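Comparing Two Multi-Finger Hands with a Wrist Camera

Updated January 2022

This page covers a side-by-side trial of two multi-finger hands on the same arm, using a small camera at the wrist as the only image source. It assumes the arm is already calibrated and that you can log joint positions and motor current. The hands in our trial are the Pornus and the Rernell. The controller is a Lubis unit running stock firmware. The same steps apply to any pair that shares a bolt pattern.

Before you start

Write down the open and closed joint limits for each hand. Do not copy them from the data sheet. Power the hand with no load, drive each finger to its stop at low current, and record the value. On our Rernell, one finger stopped 5 degrees short of the listed limit, and the first set of grasps in September had to be thrown out.

Set the same current limit on both hands. If the scales differ, convert to fingertip force with a load cell and match on that instead.

Camera setup

1. Mount the camera so the fingertips show when the hand is open. If only the backs of the fingers are in view, tilt the mount and lock it again.
2. Fix exposure and white balance. Auto exposure shifts when a dark sleeve or the palm fills part of the view, and the contact labels become hard to compare.
3. Run the camera at 60 frames per second. Lower rates smear the fingers during fast approach moves.
4. Check the clock offset between camera and controller. Tap one fingertip on a hard surface and line up the current spike with the contact frame. Anything over 9 milliseconds should be corrected before logging.

Running the trial

Choose one soft item and one open container. A cloth is a good soft item: it has no fixed shape, and weak pinch grasps show up early. Keep the start poses in a file and replay them for both hands.

For each attempt:

Move to the pre-grasp pose and hold for one second.
Descend with the fingers open.
Close at the matched current limit.
Lift, hold, and release at the start height.
Save the video and the joint log under the same attempt number.

We logged 443 attempts across the two hands. Score each one as held, slipped or missed. Add a separate flag for contact with the container, since a fingertip that catches a wall or handle can pass for a good grasp in the current trace.

Reading the wrist view

Go through the video before the current plots. Look at the gap between fingers first, then the tips. A tip can be hidden by the hand itself - mark those frames as unknown and leave them out of the contact count. Do not fill them in from the joint log.

Blur near the lens is normal and does not affect scoring as long as the tips are readable. Objects at floor distance will be sharp or soft depending on the focus setting, so pick one setting and keep it for both hands. The Nardale viewer can step both logs together, but any player with a frame counter will do.

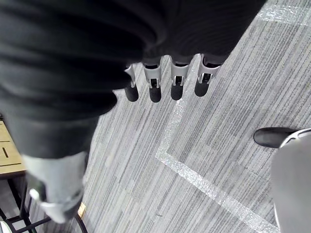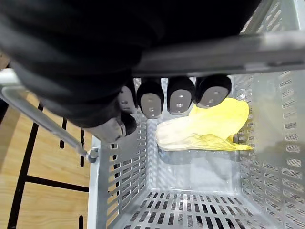

Wrist camera views: fingers over striped carpet (first) and over a yellow cloth in a light gray basket (second).

Changing hands

Power down the arm before removing the hand. After the swap, repeat the joint limit check and the tap test, even if the camera mount was not touched. Store the new offsets with the hand's serial number.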